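Semstead Cell: Equipment and Spares Plan

This README goes with the planning sheets for the two-armed handling cell at Semstead. The sheets set out what has been bought, what is on order and what we expect to replace before the end of the budget year. They are meant for anyone who has to approve, chase or repeat an order.

Files

budget.csv: one line per item, with supplier, unit price and delivery time
spares.csv: parts we keep on the shelf, with the reorder level for each
quotes/: supplier quotes as received
CHANGES.txt: edits to the figures, newest first

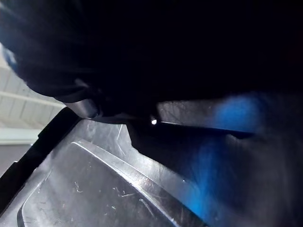
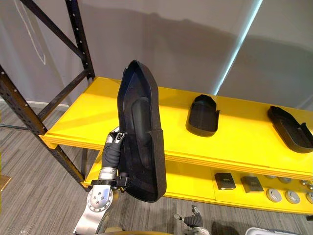 A black plastic shell in the hands, by the yellow shelving: 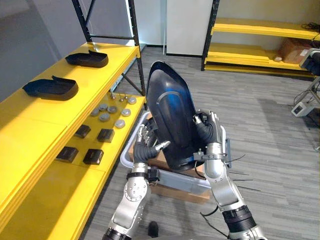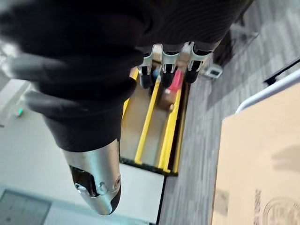 Page last changed: 19/07/2021

What the budget covers

All prices are in pounds, without VAT. The robot itself was paid for from the capital fund and is left out. Everything else needed to run the handling work is in, including shelving, bins, small parts, cables and hand repairs.

Fingertips and sleeve covers are the main running cost. Nimari sells the fingertips in packs of 4 at £196 a pack. Mthembu quoted £348 for a full set of sleeve covers, fitting not included. We have put down one set for this year and one for next.

Shelving came from Storkska at £1,242 delivered. A second quote was lower but did not include the cross braces, so the two should not be compared line by line. Both are in the quotes folder.

Before you order

Check spares.csv first. Fingertips were ordered twice in March because the sheet had not been updated when the first pack was booked in.

Shells and trays are bought by the box. Part boxes can't be returned. If a new shell shape is planned, finish the present stock before placing the order, or write the remainder off in the same month.

Delivery times are the supplier's own. Allow over four weeks for anything from Mthembu.

Known gaps

Hand repairs are entered as a lump sum and have no quote behind them
Carriage on returned parts is missing
The price for spare wrist cables is last year's

Corrections go in CHANGES.txt with the old figure, the new figure and the quote it came from.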